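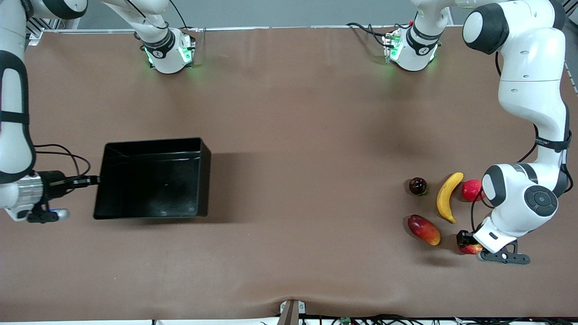
Esperanza Esposito has thrown out more trays than most people will ever own, and she would like it known that she regrets only one of them.

"It was a good tray," she says. "Deep, square corners, didn't wobble. I gave it away in a fit of minimalism and I have been punished ever since."

Esposito helps people sort out their worktables. Sewing rooms, mostly, and the occasional home office in Calloway where the desk hasn't been seen since May. She charges $900 for a whole room and a good deal less if all you want is the tabletop, which she says is where the trouble lives anyway.

Her method begins with a big brown table and a black tray with tall sides. Everything comes off the table. The tray goes down first, a little left of the middle, and then she makes you stand there and look at it.

"People hate that part," she says. "They've got the scissors in their hand already. They want to put something in it. I tell them to wait."

Wait for what?

"For them to get bored and tell me what they really use."

Marcus Halvorsen was a client before he was a convert. He restores clocks, and when Esposito first came to his house he had 19 containers on the bench, among them a soup tin full of screws and a cigar box that held other, smaller cigar boxes. His oldest clock dates from 1857. He suspects some of the mess did too.

"She asked me what was in the soup tin and I said screws," Halvorsen recalls. "She said, which screws? I had to go and make coffee."

He is down to one tray per job now. When the job is finished the tray gets tipped out, wiped and put back. His sister Birdie, who shares the house and had been eating at the other end of the bench for years, says she can put down a plate without checking for springs.

I ask Esposito why the sides have to be tall. A shallow tray would be easier to reach into.

"A shallow tray is a plate," she says. "You bump it and you're on your knees with a flashlight." She likes black because pale thread and brass both show up against it. The drawback is dust, which shows up too. She keeps a paintbrush in her bag for the corners.

She is less firm about labels. Neusa Bittencourt, her business partner, labels everything, including the label maker. Esposito has found her own lunch labeled "lunch."

"We don't discuss it," she says, and asks if I'm going to finish my coffee, as the cup is standing on her table.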